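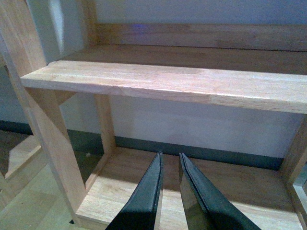 Ellik dev meeting – minutes
2026-05-05

Present: Feng-yi Wei (chair), Bethel Demissie, Eduardo Ramalho, Chia-hao Leung (notes)
Apologies: Ka-ming Shih, sent comments by email, read out under item 2

1. Last minutes

Agreed. One correction from Bethel – the ladder bug was hers, not Eduardo's, and it's fixed. Eduardo happy to have it off his list.

Actions carried over: lighting pass on the harbour (Eduardo, not started), credits font (Chia-hao, done), reply to the translator (Feng-yi, done, see item 6).

2. Save system

Long one. Current state: game saves at lanterns only. Playtesters lose progress when they quit between lanterns and they don't like it. Feng-yi read out the worst of the comments.

Bethel has a branch that saves on every room change. Works on her machine. Save files went up to 488 KB because it stores every object in every room whether it has moved or not. Fine on PC. Loading feels slow on the old laptop, there is a visible hitch going through doors.

Ka-ming by email: keep the lanterns as they are, add a quit save that gets deleted on load. Less work, keeps the tension in the marsh. Doesn't want players reloading a doorway over and over to get past the Peng.

Eduardo disagrees, says people will do that anyway by copying the file. Feng-yi: then let them, that's thier business.

Discussion about what happens if the game crashes after the quit save has been deleted. Bethel suggests renaming the old one and only binning it at the next lantern. All liked that.

Decided: quit save, Ka-ming's version with Bethel's rename. Room change branch parked, not deleted. Only store objects that have moved.

Action: Bethel to build. Ka-ming to check the menu wording, "Save and leave" or just "Leave".

3. The Peng

Still gets stuck on the bridge in the marsh. Chia-hao saw it again last night, walking on the spot facing the rail. Eduardo thinks the path grid is a tile short on the north side. Bethel thinks it's the turn speed. Both to look, together please, last time we got two fixes that cancelled out.

Also it is too loud. Footsteps can be heard from the far side of the map and give away where it is. Chia-hao to drop the range. Not the volume up close, that's good.

Name – Feng-yi asked again if we're keeping it. Yes. Closed, not coming back to this.

4. Inventory

Player can carry 100 of anything at the moment, left over from testing. Needs a real limit. Options talked about:

– slots, fixed number, no stacking
– weight
– slots with small stacks for rope and oil

Weight voted down fast. Everyone for the third. Stack size 4 to begin with, see how it plays. Eduardo warns the rope puzzle in Rakden needs more than one stack if you do it the long way round. Bethel says then the long way needs a rope lying about somewhere. Agreed, put one in the boathouse.

Key items don't take a slot. The diary counts as a key item. The whistle – left open, depends whether it survives item 5.

Action: Eduardo, stacks and boathouse rope. Chia-hao, new icon for a full slot, the grey one reads as broken.

5. Cuts

Feng-yi wants the demo smaller. Three areas in it now: harbour, marsh, Rakden village. Proposal is to stop at the village gate.

Bethel for it. The village is the least finished and half the doors don't open. Eduardo against, he says the village is where the story starts making sense and without it the demo is just a damp walk. Some back and forth. Chia-hao in the middle, suggested letting the player in as far as the well and ending on the bell.

Went round this for a good while. Ended up with the well. Eduardo will block off the side streets with carts and nets, no invisible walls. The bell needs a proper recording, the placeholder is a saucepan.

Whistle is out of the demo. Stays in the full game for now, so the slot question can wait.

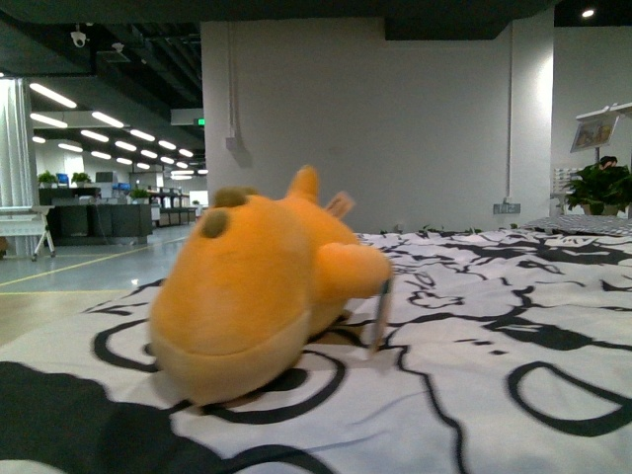
6. Publishing and admin

Edeo got back to us. They want a build and a one page summary before they'll talk about terms. Feng-yi to write the summary, everybody to read it before it goes, same day turnaround if poss. No mention of a release month in it. We said November to the last lot and regretted it.

Translator is available and has seen the script. Wants the strings in a spreadsheet with a note of who is speaking. At present the speaker is only in the code. Bethel can export it but the narrator lines will come out blank and need filling in by hand. Chia-hao to do those.

Store page: the trailer still shows the old health bar. Retake those shots after the inventory is in, no sense doing it twice. Short description is too long and gets chopped. Feng-yi had a go at a new one in the meeting, not minuted, will send round.

Forum: two posts asking for controller support. It's already in, it just isn't written anywhere. Add to the page.

7. AOB

Bethel away for a bit after the next build, so bugs for her before then please and not on the day.

Eduardo asked that people stop commiting straight to main. Looked at Chia-hao. Noted.

Build naming: back to plain numbers. Last one had "final" in it twice.

Next meeting: once the quit save is in. Feng-yi to send a time. Ka-ming to do notes.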